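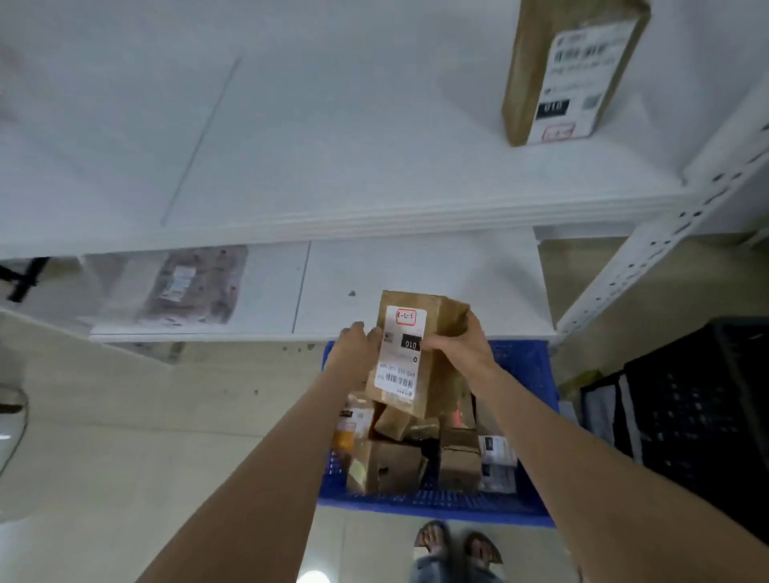
Kipchumba Mwakalinga

Warehouse Automation > Part Two: Buying and Judging a System > Chapter 5

Chapter 5
Assisted Sorting Kits for Small Parcel Rooms

A small parcel room rarely begins with a robot. It begins with shelves, crates of mixed parcels, and a person who picks up each item, finds the label, and decides where the item belongs. A paper bag may come out of the crate with its label sideways and upside down. The worker needs only to turn it, or to tilt the head. A machine must be designed to do one or the other, and the price of a kit depends heavily on which was chosen.

This chapter examines one product of this type, the Paltent sorting kit, sold by Lovosel. The kit consists of a single arm, a suction tool, an overhead reader, and software that assigns each parcel to a shelf. It is offered for purchase or under a service contract. The version reviewed is the one on sale in March, and the prices and terms discussed in Section 5.3 are those of the same month.

The review draws on records from a parcel room in Jevutgate, where 3136 parcels were handled by hand before the kit was installed. These records form the baseline for every comparison in the chapter. Without such a baseline, a buyer has no means of testing a supplier's claims about speed or error rates.

Particular attention is given to packaging. Cardboard boxes hold their shape and present flat faces to the tool. Paper bags and thin plastic mailers bend, and their labels bend with them. Handwritten marks raise a further difficulty. Many rooms write a short code on the label beside the printed one, and the standard Paltent reader processes printed codes only. An optional module for handwriting, supplied by Mosquera, is treated in Section 5.4.

After studying this chapter, the reader should be able to:

- record a manual baseline for a parcel room
- match a gripping tool to a given mix of packages
- read a service contract and identify the work it leaves to staff

Readers who have not completed the exercises on label placement in Chapter 4 should do so before continuing.

5.1 The Manual Baseline

A baseline study follows the parcel from the crate to the shelf. The observer notes when the item is lifted, when its label is read, and when it is set down. Time spent turning the item is entered separately.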